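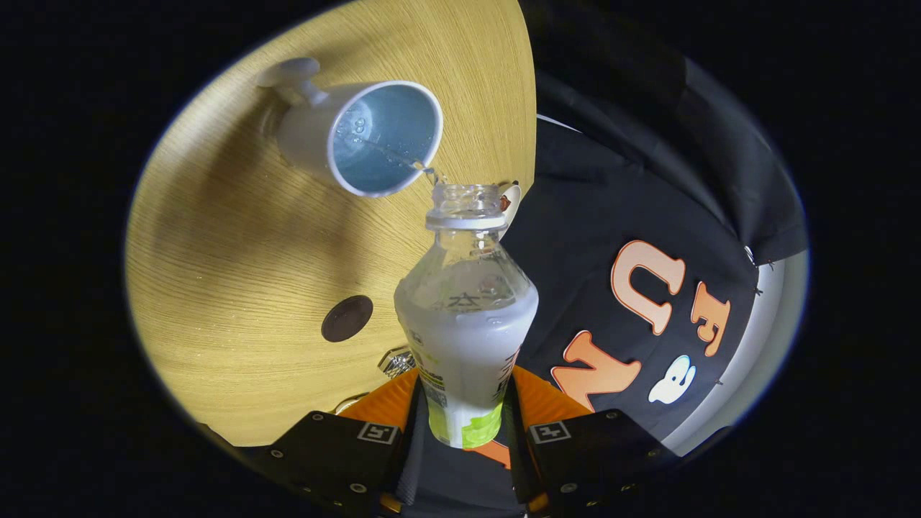
2018-07-17

Well, I've had the Mudaliar album on all morning and I'm only now getting round to telling you the news: they're back on the road! The songwriting duo have announced their first tour since they went quiet, 16 dates in all, starting in Hisovden and finishing up in Utar (my mum's home town, so guess who's already been asked for a lift).

They'll be playing the whole of "Humari", the record they put out in May, plus a handful of the old film songs. I did wonder if they'd leave those out, as they got a bit grumpy about them in interviews a few years back, but the theme from the ferry film is on the list and I'm thrilled.

Support comes from a 19-piece string group, which sounds like a squeeze on some of those stages. The biggest night is the Utar hall, with 3591 seats, and I'd expect that one to go first.

Tickets are £53 for the stalls and a fair bit less upstairs. I think that's steep, but I said the same last time and still bought two. They go on sale tomorrow at nine from the venues, and the Hisovden box office is taking phone bookings as well.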